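Galería: el orden de la despensa en Clulura

Soy Shazia Bhutto y cuido la cocina común de la casa Clulura, donde comemos 38 personas. Desde marzo de 2025 varios vecinos me piden ideas para sus propios armarios. El español no es mi primera lengua, así que pido paciencia con mis frases.

La despensa mide poco y tiene una sola puerta. Antes las latas vivían en una caja de cartón, unas sobre otras, y para encontrar los tomates era necesario sacar todo. Compramos entonces algunas rejillas metálicas en la tienda Grerine, que queda a 60 metros de nuestra entrada, y los recipientes con tapa los pusieron los vecinos del segundo piso.

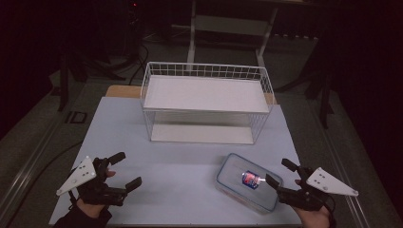
Estante blanco de alambre, con dos niveles, y un recipiente de plástico transparente con el borde de la tapa azul. La lata pequeña está acostada.

Sobre las latas tengo una opinión bastante firme: las pequeñas se pierden detrás de las grandes, por eso prefiero darles un lugar propio. El nivel de arriba lo reservo para lo que se usa cada día, como la sal o el té. En el nivel de abajo conviene dejar lo que pesa más.

Los recipientes rectangulares aprovechan mejor el rincón que los redondos. Los lavamos con agua tibia y jabón suave, y la tapa la secamos aparte con un paño.

En abril quiero continuar con las especias y con los sacos de arroz de Mohmand, que todavía están en el pasillo. Si alguien tiene frascos de vidrio que no necesita, puede dejarlos junto a la puerta de la cocina, con su nombre.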